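# Chapter 3: Holding Places

Most rooms have a spot where things come to rest. Keys land there, and mail, and whatever was in a coat pocket on the way in. This chapter is about those spots and the containers we put on them. By the end of it you should be able to look at a table, shelf or counter in your own home and decide what kind of container belongs on it, if any.

We will use three terms throughout.

**Open storage** is any container you can see into without moving a lid, door or drawer. Trays, bowls and shallow baskets are open storage.

**A holding place** is open storage meant for short stays. An item waits there until it is used or put away.

**A display place** is open storage meant for long stays. The item is there to be looked at.

The same tray can serve as either one. Trouble starts when it serves as both and the people in the house have not agreed on which. A tray bought for keys gets a candle, then a small ornament, and after a few weeks the keys are back on the bare table beside it.

Soft toys are a good first case. They are light, they have no fixed shape for stacking, and their owners often want them in view. A single toy on a tray reads as a display. Add a phone charger and two receipts and the same toy looks as if it is waiting to be carried upstairs.

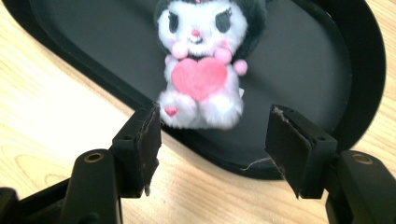 *Figure 3.1. A plush toy with a pink heart, seated on a black oval tray.*

Color matters in this kind of arrangement. Pale fur shows up well against a dark surface, but a dark surface also shows lint and loose fibers. If you plan to keep plush or wool items on a black tray, expect to wipe it weekly. A dry microfiber cloth is enough for most smooth finishes.

## The Gralstead Survey

Many of the examples in this chapter come from a household survey run in the town of Gralstead by Viorica Trajkovski. Her team visited homes over one spring, finishing in May, and listed every item found on hall tables, coffee tables and desks. The full list ran to 1,416 items. Of these, 964 were in or on a container of some kind. The rest were lying directly on the furniture.

Trajkovski then asked each household where every item was supposed to live. For almost 70 percent of the loose items, people named a different room. They knew where the thing went and had not taken it there. You will work with part of her list in Section 3.4.

## Empty Space

A tray does its work partly by having an edge. People who will pile papers across a whole desk will often stop at a rim, even a low one. For that reason Trajkovski advises clearing a holding place completely once a week and leaving it that way for an evening. Sunday works for many families. The black oval tray in Figure 3.2 has a shallow wall and a flat floor with nothing on it, and it still marks off its part of the wooden tabletop clearly. Set down keys or a watch and you would know at once whether they were in or out. A flat mat does the same job less well – items drift off it, and after a while the mat is just one more thing on the table.
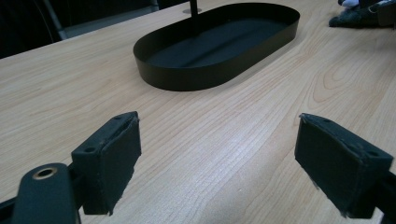

Size is the next question, and it is where most buyers go wrong. A tray that is too large invites filling. Before you choose one, put the items you want to keep there on a sheet of paper, draw a line around them with a finger's width to spare, and measure the outline. Long, narrow trays suit the back of a table, where they leave the front free for work. Rounded ends like those on the tray in Figure 3.2 give up a little room at the corners but are easier to wipe out, as dust has no tight angle to settle in.

## Before You Read On

Choose one surface in your home and write down everything on it. Next to each item put an H for holding, a D for display, or a question mark. Do not tidy anything yet. Keep the list with your notes, as you will need it for the sorting exercise at the end of Section 3.1.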